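Podcasting > Guides > Recording a TV recap show with friends

How to Record a TV Recap Podcast With Your Friends

By Delia Pană

Talking about a show you love is half the fun of watching it, and you can turn those conversations into a podcast this weekend with gear you probably own already. I've made 225 episodes of ours (we started with the space drama Druvuria and just kept going!) and I still get excited every time we hit record.

Step 1: Pick a show and a chunk

Choose a series everyone wants to watch, then decide how much of it you'll cover per recording. We like two episodes at a time. A whole season in one sitting can be great too, but you'll need better notes.

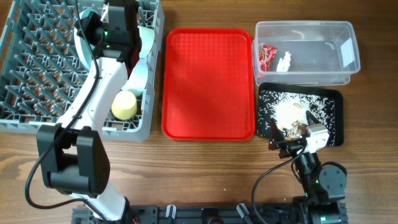
Watch once just to enjoy it. Then go back through with a notepad and write down the time of any moment you want to bring up – a line, a song, a costume, a plot hole that made you yell at the screen. Eight notes per person is plenty for an hour of talk.

Step 2: Agree on a loose order

Ours goes quick reactions, plot, favorite character, predictions. Pick one host to move things along. Fletcher Tuhiwai hosts for us and he's wonderful at cutting me off when I get going about the villains.

Say your spoiler warning out loud before anything else, and name the last episode you'll discuss.
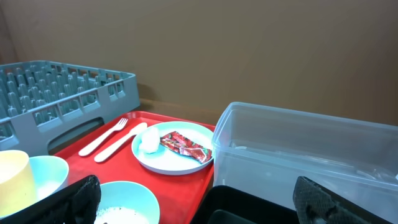 Step 3: Record everyone separately

Give each person their own microphone and their own track. Wear headphones, all of you, and put phones in another room. Clap once together at the start so you can line up the tracks later. Then leave ten seconds of silence, which makes cleaning up background hum so much easier.

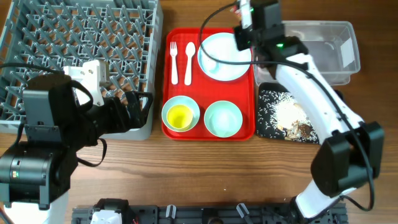

Table and tray, with the rack at upper left.

Step 4: Trim and share

Cut the false starts and long pauses, but keep the laughing! Even out the volume, listen once all the way through on cheap earbuds, and export. In your show notes, list the episodes covered and where the spoilers begin. Then text your friends the link and ask what they want you to watch next. Ours picked Saliba, and we start recording in April.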